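3.2 Meal Instructions and Sample Handling Before Fasting Blood Tests
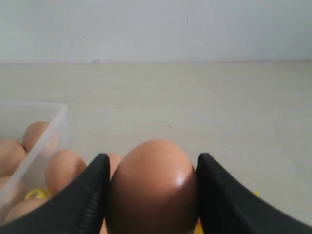
Figure 2. A brown egg held upright between two black gripper fingers.

Participants were recruited through the outpatient laboratory at the Halow clinic and its smaller partner site in Cluvstead. Of the 126 adults who agreed to take part, 125 completed both visits. The remaining participant moved out of the service area before the second visit and was left out of the analysis. All participants had been referred by their regular doctor for a lipid panel and a fasting glucose test, and none was taking medicine known to alter blood sugar in the short term.

Each participant attended two morning visits. Before one visit, the participant received the standard printed sheet used by the clinic, which asks patients to avoid food and sweetened drinks overnight. Before the other, the participant received the revised sheet together with a reminder by telephone on the evening before the test. The order of the two sheets was assigned by the study office at Grakov, and laboratory staff were not told which sheet a participant had received.

The revised sheet differed from the standard sheet in several respects. It stated the last permitted time for eating as a clock time instead of a number of hours. It named common foods and drinks that break a fast, including eggs, toast, fruit juice, and coffee with milk, and it said plainly that water was allowed. It also told patients whom to call if they had eaten by mistake. Earlier interviews at the Cluvstead site had suggested that many patients did not count a small breakfast or a milky drink as a meal – a point the standard sheet did not address.

On arrival, participants were asked by a staff member to report everything they had eaten or drunk since the previous evening. Answers were written down in the participant's own words and later sorted into 4 groups: full fast, water only, drinks other than water, and any solid food. Two readers sorted the answers separately. Where they disagreed, the written answer was discussed until a single group was agreed upon. No participant was turned away on the basis of the answer given, although the ordering doctor was informed when a result was likely to be affected.

Blood was drawn from the arm with the participant seated. Samples were labeled at the chair, checked against the request form, and carried to the laboratory by hand. Glucose tubes were processed before lipid tubes throughout the study. Samples drawn at Cluvstead traveled to Halow in a cooled case with the regular courier, and the time of receipt was recorded for each case.

Results were entered into the Sangkhawat record system and reviewed by a second staff member before release. Participants received their results in the usual way and were offered a follow-up appointment if any value fell outside the expected range. Repeat tests requested by a doctor after the second visit were recorded but were not used in the main comparison.

The study office checked the food and drink records against the laboratory entries in December, after the last visit had taken place. Missing entries were traced to the paper forms and corrected where the form was legible. Entries that could not be confirmed – all of them times of last drink – were treated as missing in the analysis described in Section 3.3.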